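Opinion > Workshop > Maintenance

Clean the fingers first

Efa Llewellyn
Last updated: 2020-08-04
2 comments | 61 shares

In our shop at Gramudwood, when the arm of the Furtado cell begins to miss its grip, the first hand goes always to the laptop. Somebody opens Gestus, makes the closing force higher, and the cell works again until lunch. I think this is a bad habit, and I want to argue against it.

Force is a number, and numbers are easy to change. The fingers are a piece of metal with screws, and for them you must stop the cell and kneel down. In June I read our log for this one arm. The force was changed 52 times. The fingers were taken off and cleaned two times.

My colleagues answer that a stop costs money. This is true, but a short stop that I choose is cheaper than a long one that the machine chooses for me.

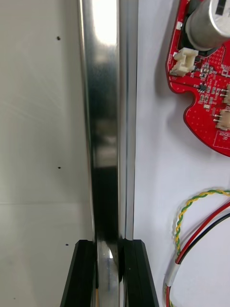
A smooth metal part forgives very little. If one finger sits a hair lower than the other, the part turns in the jaw, and more force only turns it faster. So I would like a simple rule: before any person touches the force value, he must wipe both faces, check both screws, and close the jaw one time on a part with known size. After this he can open the laptop, and he must write down the old value.

I proposed the rule to our supervisor, and he said he would try it on one shift. I would prefer all of them.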